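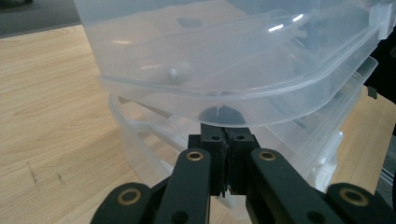
The storeroom of the Nasance repair and lending shop is not large, and the first thing the storekeeper tells me is that she dislikes lids. "A lid is one more thing to lose," she says. "We bought 40 bins and after one winter we had lids for half of them. So now we work without."

We are sitting with tea at the end of her working morning. She has kept the stock for the shop since it moved into the old Dirnum building, and she has strong opinions about plastic. Solid colours are not allowed any more. Every bin which she buys today must let some light through.

"With the blue ones, people opened five to find one hose clip," she explains. "They left all five on the floor. When the wall is milky you cannot read a label through it, that is true, but you see a shape. A dark shape, a white shape. Often this is enough, because you already know what you are looking for."

I ask why she did not choose fully clear boxes, like those in kitchen shops. She had tried them – two from Broltia, quite expensive – and they cracked at the corners in the first frost. The softer, cloudy plastic bends a little and comes back. She also prefers a rolled rim, thick enough for the fingers, so that a heavy bin does not cut the hand when it is carried up the stairs.

Her system has no computer in it. There are 316 kinds of small parts on her paper list, and each one belongs to a bin and each bin to a shelf. In September everything comes down, is wiped with warm water and a drop of dish soap, and goes back. She does not use the rough side of the sponge, as the scratches hold dirt and the plastic turns grey.

"It takes me three days," she says. "I put one bin on the table, I empty it, I clean it, I fill it again. I never empty two together. I did this once and I was sorting washers until the evening."

She also looks at the ribs in the walls before she buys. A big bin without ribs, in her experience, becomes round like a belly when it is full, and then it does not fit beside its neighbour.
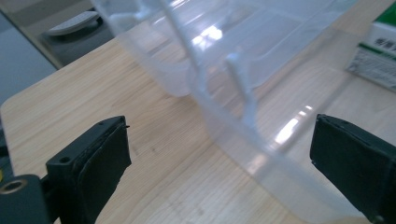

Tănase disagrees about the ribs, and says that they only collect dust and that a smooth wall is cleaned in half of the time. The storekeeper has heard this before. "Then he can clean them," she answers, and pours more tea.

Before I leave I ask what she would change if she had more money. She thinks for a while. Deeper shelves, perhaps, and a better lamp over the table. The bins she would keep.

Filed under: Home & Workshop, Storage, Conversations

30 shares | 155 comments

Recent articles
How we label a shelf so that others can read it
Dish soap or vinegar for cloudy plastic?
A visit to the Broltia factory shop
What to do with bins that have lost their lids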